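The Pleasure of a Plain Plate

Why the things we eat from deserve as much love as the things we cook
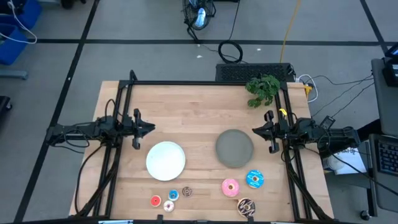 I came to plates late. For years I would happily spend a whole morning on a stew and then ladle it into whatever was clean, usually something chipped from the back of the cupboard, and I never gave it a second thought. Then, one wet March, I spent a fortnight in the hill town of Marna, where there are more potters than bakers, and I came home with a suitcase so heavy that I had to wear both my jumpers on the train.

Marna sits on a seam of grey clay that people have been digging since long before the road arrived. You see it in the riverbank after rain, slick as butter, and you see it on everybody's boots. The workshops run down one long street, and most of them leave the door open even in the cold, so you can stand on the step and watch for as long as you like. I liked it very much! I stood on the step of the Fülöp workshop for so long on my first morning that I was handed a broom, and after that I was more or less allowed in.

A plate, I learned there, is one of the hardest things to make well. A bowl wants to be a bowl. The clay goes up, the wall holds itself, and a small wobble can pass for charm. A plate has to be flat, and clay would much prefer to curl. It shrinks as it dries, the rim dries before the middle, and if the two get too far apart the whole thing lifts at the edges like old toast. The Fülöp plates are dried upside down under damp cloth for 18 days, turned every morning, and even then a few come out rocking. The rockers go on a shelf by the door and sell for next to nothing. I bought 2, and I'm fonder of them than of the good ones.

Then there is the foot, the ring underneath that lifts a plate off the table. I had eaten off plates my entire life without once turning one over, and now I can't stop (friends have learned to let me do it before the food goes on). A narrow foot makes a plate look as though it's floating but lets it tip if you press on the rim with a knife. A wide one is steady and a bit dull. The best potters in Marna put the foot just inside the line where the rim starts to rise, and you can feel the difference with your eyes shut.

Glaze is where people fall out. Half the street makes white plates and can't see the point of anything else. White shows you the food, they say, and they have a fair case: a tomato salad on white is about as cheerful as lunch gets. But a white glaze is a fussy thing. A breath too much smoke in the kiln and it goes towards blue or green, and a run of white plates from the same firing can look like the sky over a whole week. I love that. I have three whites at home that were meant to match and never have.

The other half of the street goes dark. Charcoal, slate, a brown so deep it's almost black. I was suspicious at first, having been served too many fiddly starters on dark plates in the sort of restaurant where the menu is a list of nouns. Then somebody gave me a boiled potato on one, with soured cream and dill, and I changed my mind between the first forkful and the second. Pale food sings on a dark plate. Rice, white fish, cauliflower, fresh cheese, a poached egg. Gravy, on the other hand, disappears completely, so keep your Sunday roast on the white.

Down on the flat land at Talto they do the whole thing on another scale. There's a proper works there, with a tunnel kiln as long as a street, and on the day I visited they had 3785 dinner plates on the trolleys waiting to go in. I'd expected to be a bit sniffy about it and I wasn't at all. The range they're known for, Ulari, has been made in the same shape for over 2 generations, and half the school canteens in the valley still use it. It stacks beautifully. It bounces, within reason. The rim is rolled so that small hands can get a grip on it, and people who grew up with it talk about it the way others talk about a family car.

What I brought back, apart from the suitcase, was a few habits. I warm plates now, ten minutes in a low oven, and it makes more difference to a plate of pasta than any cheese you can buy. I put salads on cold ones. I've given up on sets, and lay the table with whatever suits what's cooking, one colour next to another, old beside new. And I've stopped saving the nice ones for visitors. They sit at the front of the cupboard and come out for beans on toast.

If you'd like to start, start small. Go to a market or a junk shop, pick up every plate that catches your eye and turn it over. Run a finger round the foot to check that it won't scratch your table. Set it down and press the rim to see if it rocks, then decide whether you mind. Hold it in one hand as if you were carrying your dinner to the sofa, because sooner or later you will be. Buy one. Eat your breakfast off it for a week before you go back for another.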